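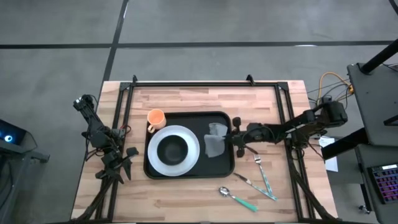
4.2 Why people picked the route they picked

I went into this part of the study thinking it would be the easy one. We had the trip diaries, we had the ferry counts from Deria, and I figured the reasons people gave for choosing a walking route would line up pretty well with where they ended up walking. They did line up, sort of, but with a lot more wobble than I was ready for (and it took me most of a December to make peace with it).

A quick reminder of the setup. Visitors stepping off the boat at Deria have two marked trails to choose from. The coast trail goes south past the salt pans and comes out at Prikville. The ridge trail climbs straight up behind the harbor, crosses the old terraces at Keane and drops down to the same village from the other side. Both end at the same bus stop. The ridge trail climbs 700 meters in all, the coast trail hardly climbs, and the tourist map sold on the boat draws them as if they were the same walk in two colors.

We asked everyone who filled out a diary to write down, in their own words, why they took the trail they took. I read all of them myself before any coding was done, and I'd do it that way again. People are wonderful when you give them a blank line! One hiker chose the ridge on account of a goat. Several wrote only "the view." A good number said they had meant to take the other trail and missed the turn at the chapel, and they were happy about it, so I gave them their own category instead of folding them into "no reason given."

In the end I settled on 7 categories: scenery, quiet, exercise, food at the end, advice from a local, advice from a guidebook or website, and the wrong turn. Food was the surprise. It came up on both trails and it came up early in the answer, often before any mention of the sea. Visitors talked about the Prikville bakery and the coffee there the way I'd expected them to talk about the ruins at Keane.

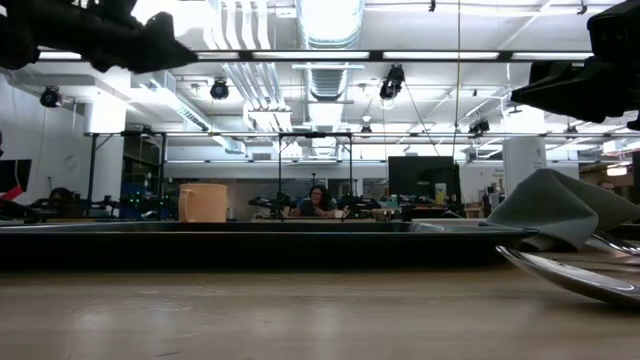
Figure 4. Mug, tray, napkin and spoon on a wooden tabletop.

Advice from a local is where the two trails really split. Ridge walkers mentioned it far more than coast walkers did, and when we followed up at the bus stop, most of them could tell us which shop or which café it had come from. Coast walkers leaned on the map. I don't want to push this too hard - people who like asking strangers for directions may also be people who like hills - but it fits what Section 3 showed about how long each group hung around the harbor before setting off. Ridge walkers lingered. Coast walkers were out of town in a few minutes.

There is also the matter of Momex, the trail app that the harbor office was recommending at the time. It went through an update on Jun 29, 2022, right in the middle of our collection period, and from then on it opened with the coast trail already selected. I went back and split the diaries at that date to see if it mattered. The share of coast walkers who gave "website or guidebook" as their reason did go up, though the ridge numbers barely moved, and the weather had turned hot that same week. I've left the split in the appendix so readers can poke at it themselves.

One more thing on the wrong-turn group, as a reviewer of an earlier draft wanted them dropped. I kept them in. The sign at the chapel is faded and faces the wrong way for anyone coming up from the boat, so taking that turn is a normal part of how this island gets walked. When I run the comparison without them the order of the other categories stays the same, with quiet and exercise trading places on the ridge trail. The full counts with and without them are in Table 5, and Section 4.3 takes up how tired people said they were at the end.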